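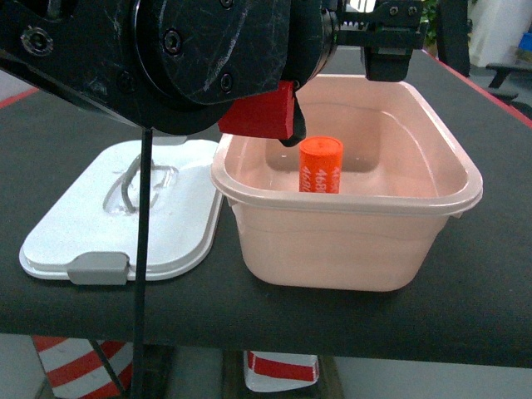

Ollard Open Day

The Ollard Open Day is a public demonstration of robotic handling held at the Ollard workshop of Emosero, a maker of automation equipment. It was first held in January 2018 as a private visit for customers and was later opened to schools and local residents. The September 2021 edition drew 650 visitors over two days.

Demonstrations

The main demonstration concerns the handling of small household goods. An arm fitted with a two-finger gripper works at a table with plastic containers, lids and small items. Each session lasts 9 minutes and is followed by questions from visitors. In 2021 the program listed 63 sessions, all run by staff of the Prosser project, which studies the grasping of light objects.

The workshop has a smooth, pale gray floor. Blue storage bins are kept on a long run of metal shelving, and the room has striped safety markers and office seating.

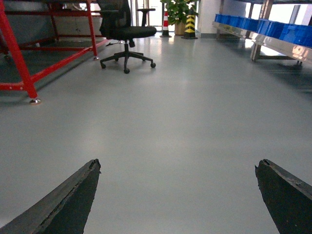 Related events

Lasero, a supplier of gripper parts, holds a smaller demonstration at its own site. It is limited to 129 places and is open to trade visitors only.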